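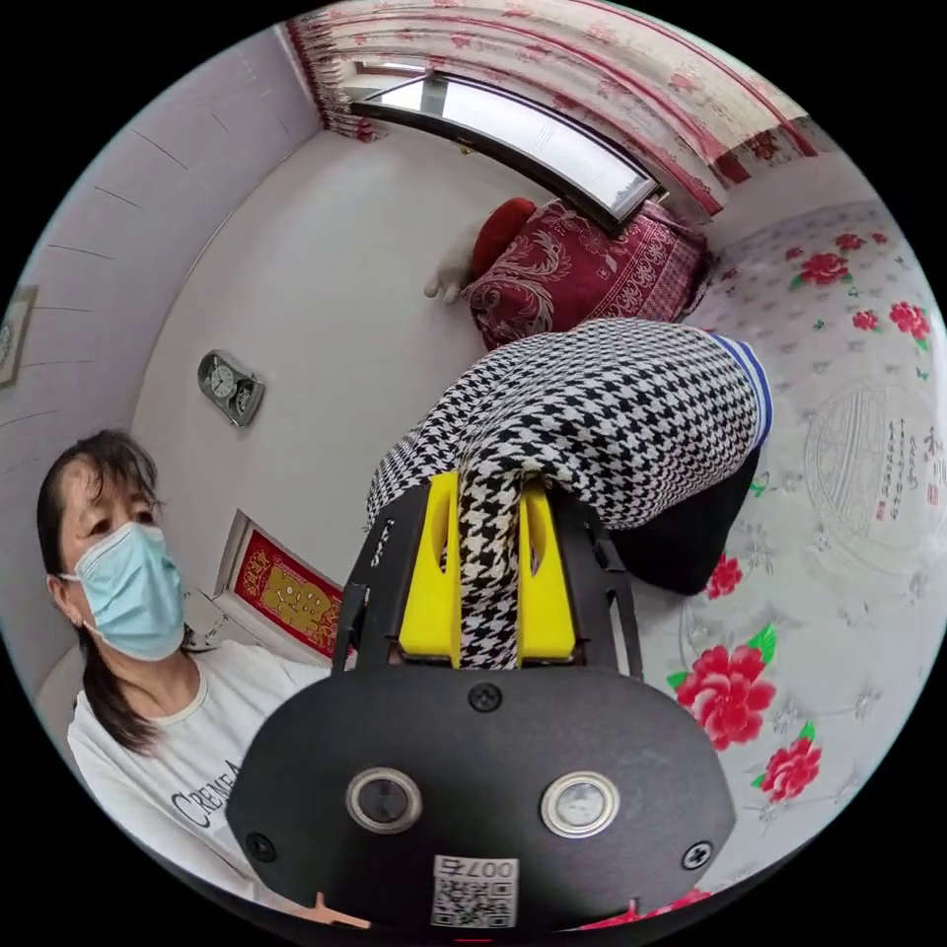 Menaka Gamage asks why the waterfront at Jellura has all its grand buildings on one side of the river and almost nothing on the other. I've been reading up on this since January, so I'll put what I have in a thread.

The short answer is mud. The east bank of the Diltis is rock and gravel. The west bank is soft for a long way back, and anything heavier than a shed sank.

When the port was opened to foreign firms, the harbor office marked off the east bank in lots, starting at the ferry steps. There were 27 of them. The west bank was left to boatyards, rope walks and vegetable plots.

The lots closest to the steps went first. Banks and shipping agents took those. Insurance offices came next, then the tea buyers, who wanted yards at the back for sorting.

Lot 2 is the one most visitors photograph now. It was the Dostard building, shipping office downstairs and living quarters above. The clock came later and has never been part of the original plan, whatever the sign says.

The local houses did not all get pushed out. Kwok had a warehouse on the river before the lots were drawn and kept it. The surveyor's line bends around it, and the street still has that bend.

Kwok started in lamp oil and ended up in rice, timber and a small steamer line. By the 1920s they owned more of the waterfront than any of the foreign firms. You would not know it from the guidebooks, which give them one sentence.

Lutfa Roy says the bend was there earlier because of a creek. Could be both. There is a creek on the older map, filled in by the time of the next one. I haven't found anything that says which came first, the warehouse or the creek bank it sat on.

Rents: the ledger in the town archive has a front lot at 349 silver dollars a year and a lot at the far end at 289. That is a smaller gap than I expected. The far end was next to the fish market and people complained about it constantly.

The complaints are in the same ledger, in the margins. Smell, noise, carts blocking the road before six in the morning. One bank asked three times for a wall. No wall was built.

Nicanor Valcárcel wants to know if you can go inside any of them. Dostard, yes, ground floor only. The old customs house, yes, use the side door on the lane. The banks are mostly offices and the guards will send you back out.

If you go, walk it from the fish market end toward the steps in the late afternoon. The sun is on the fronts then and you finish at the ferry.

The ferry is worth taking across and straight back. From the west bank you can see how the roofs drop in height after the first few lots, where the money thinned out.

Correction to the post about the clock. Habibur Bepari points out that the tower was on the first drawings, left empty, and only the clock itself was added later. I had read the wrong sheet.

Next I want to look at the rope walks on the west bank. There are two long narrow streets over there that I think follow them. If anyone has family papers from that side, please send me a message.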